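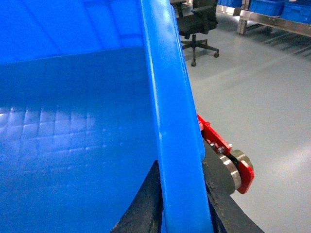 Nemdale stores asked again whether a crate with a scuffed rim has to come out of use, and they would like it settled in writing before the August stocktake.

Scuffs alone are a pass. The rim is rejected for splits, sharp burrs or any bend that stops the crates stacking square. Comments under item 2.

PLASTIC CRATE INSPECTION
Site: Druvance, goods-in bay
Date: 16/06/2025
Crates on the register: 200
Crates checked this round: 71

1. Crate number legible on both ends
Pass, one exception.
Comment: 1127 has lost its label on one end. Relabel before it goes back out.

2. Rim and lifting edge
Pass.
Comment: Run a gloved hand along the full length on all four sides. The blue crates show light scuffing and streaks on the rolled rim, which is ordinary wear. Mark a split with red tape even if it is short. Do not file down burrs on site.

3. Inner walls and floor of crate
Pass.
Comment: Check under good light and tilt the crate if glare off the plastic hides the surface. Look closely along the seam where wall meets floor. White stress marks there go in the remarks column and the crate is looked at again next round.

4. Cleanliness
Action needed.
Comment: 17 crates sent back for washing, mostly grit and bits of packing tape. Old tape residue to be taken off with warm soapy water. No solvent.

5. Stacking
Pass.
Comment: Stacks no higher than five. Nowicki crates are a different depth and must not be mixed in with the Fonis ones, even when empty.

6. Floor under and beside the stacks
Pass.
Comment: Smooth floor, so any spill is to be mopped up and dried before crates are put down. Keep the walkway line clear.

7. Rejected crates
None this round.
Comment: Reject cage still holds two from last time. Collection has been requested twice.

Outstanding: item 1 relabel, item 4 washing, item 7 collection. Copy to Nemdale stores.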